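Progress report to the De Luca Fund, March 2023
Small Things Sorted, the Tedach project

It has been a busy and rather cheerful few months, and I am glad to be able to tell you that the work you are paying for is well under way. When I last wrote we had the use of the upstairs office and very little else. We now have proper tables, a set of shelves, and a routine that people seem to enjoy, even on the grey mornings when the heating takes its time.

You will remember that the idea was a simple one - to take the odds and ends that pile up in offices and homes, pair them with cases and pouches that had no use any more, and make up little kits that can be handed out through Girnik and the Grokach advice centre. We said we would make up 312 kits over the life of the grant. By the end of last month we had finished 109, and 102 of those have already gone out of the door. The remaining seven are waiting on labels.

The slowest part has been the batteries, and I had not expected that at all. They come to us in tubs and bags of every sort, and each one has to be checked before it goes anywhere near a case. We did lose a little time in the early weeks by packing first and checking afterwards, which meant opening everything up again! The order is now firmly the other way round, and it has made for much calmer afternoons.

Cases have been easier. Girnik passed on 33 of them in one go, mostly with zips, and nearly all were clean enough to use after a wipe. We have settled on the zipped hard ones for batteries, with the cells lying in the lower tray and a small card up in the lid where it is seen as soon as the case is opened.
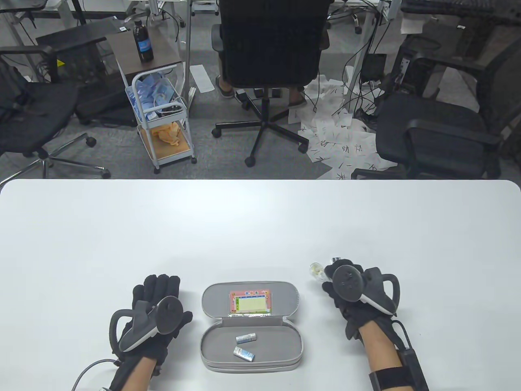
The white table has been a great help with all this, as small parts show up so well on it, and I would like to buy a second one the same if there is room in the furniture line. The storage side still needs attention. We are short of shallow boxes, and the office floor does gather cables and paper faster than we can clear them, so a good tidy is planned before the next delivery comes in.

Spending is a touch under what we forecast, mainly on materials, and I would like to carry the difference forward to July if you are happy with that. The full sheet of costs will follow with the receipts. You would be very welcome to come and see us in the meantime - the kettle is nearly always on.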